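# Sovholm table notes

Data card for the tabletop part of the Lillent furniture set. Kept by Ivana Quezada, with corrections from Saturnino Lorente.

## What this covers

Large pale tables with a matte top: how the surface takes light, how marks show up, what a seam does to things you slide across it. The set holds 2000 pictures and 37 written notes. I would trust the notes more than the pictures, and I wrote some of them, so take that as you like.

## Colour names

The supplier list calls the finish "warm stone". I don't know what that means. We use cream or beige, whichever the person writing thought of first, and we have never managed to agree on a rule for it. If you need exact colour values, don't get them from here. Room lighting changes the top more than the paint chart would have you believe. 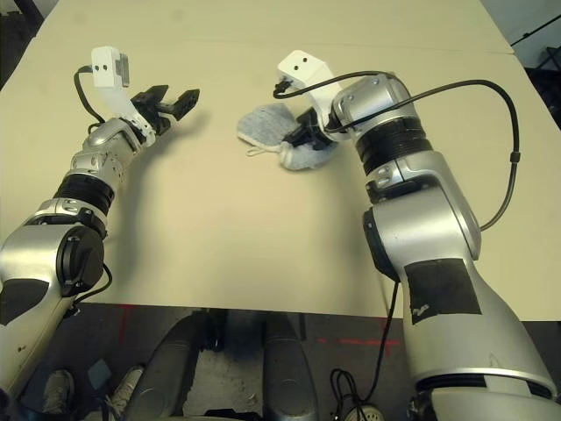 Last changed: December, revision 6

## Seams

The seam on the far section is faint and runs straight across. Staltix sells this sort of table as having an "invisible join", a claim I'd treat with some care. You can pick it out on a matte top once you know to look, though Saturnino says most people eating dinner won't. Notes written before revision 4 sometimes call it a crack or a scratch. Search for all three words.

## Shadows

Soft grey shadows on a pale top have been logged as stains more than once. I removed the ones I was sure of. The rest are tagged `mark_unclear`, and you should leave them out if you're working on cleaning or wear.

## Not covered

Legs, undersides, weight limits, price. The Juhász leaflet promises 3000 wipes before the finish dulls; we haven't tested that and I doubt anyone with a kitchen has counted. There is nothing useful on heat marks either — two notes, and they contradict each other.

## Reuse

Free for any use. Please keep the notes with the pictures.

---

Comments (3)

**pell_r**
Is beige the same label as cream in the colour file, or do I merge them myself?

**iquezada**
Merge them yourself. I'd do it before anything else.

**tomsk41**
Had a table like this for years. The join collects crumbs, whatever the shop says.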